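People keep telling me the bathroom is the easy room. Small room, few things, done before lunch. I have doubts, and I'm going to air them in a thread.

Start with towels. Every tidy-home account says fold in thirds, hang centered, smooth it down. Has anyone checked on one of those towels after a real person dried their face on it?

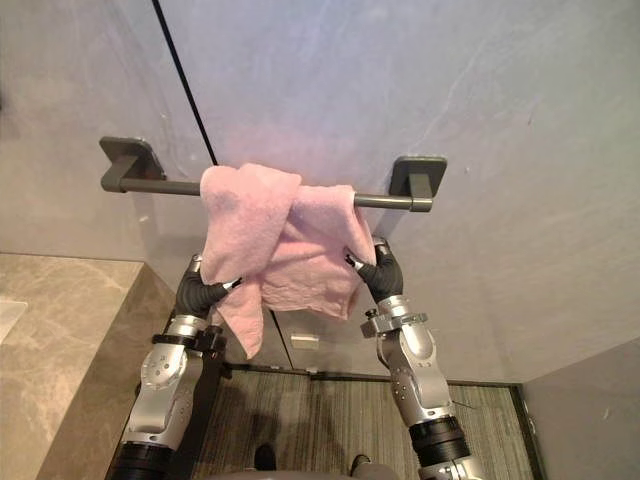 I don't believe in the fold. A bar needs a towel spread out wide enough to dry. Thirds is six layers of terry pressed together, and by February mine smelled like a gym bag.

Despina Vlachopoulos (friend, reads all of these, hi) swears by a second bar. Fine, but a second bar is 2 more brackets and more holes in the wall, and then you own a second towel to be annoyed at.

I looked at the Skaton one. $129. For a rod! Their page says it "invites calm." My old rod invites a towel and that's all I ask.

Also not sold on carpet in any room where people drip. Stripes hide a lot, sure. Hiding is my problem with it.

OK, sinks. The rule going around is 3 things on the counter, max. I tried it for a month.

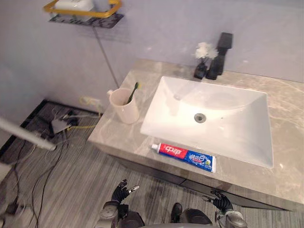
The mug stays. I've been through two "toothbrush systems" and both grew slime in a slot I couldn't reach. You can wash a mug. It has a handle.

Flowers by the faucet, I'm on the fence. Pretty, yes. But white and fluffy next to a tap is asking for trouble, and I give any bunch two weeks before the toothpaste spit finds it.

Toothpaste lying flat on the counter: people get really worked up over this one. Why? It's a tube. Standing it in the mug just gets the cap gummy.

Matte black faucets I will argue about all day. Every drop of hard water dries white on them. Bergeron sells a special cloth for it -- of course they do.

Anyway my towel is back on the bar, no thirds. Replies are open if you want to defend the fold, but tell me how often you wash it.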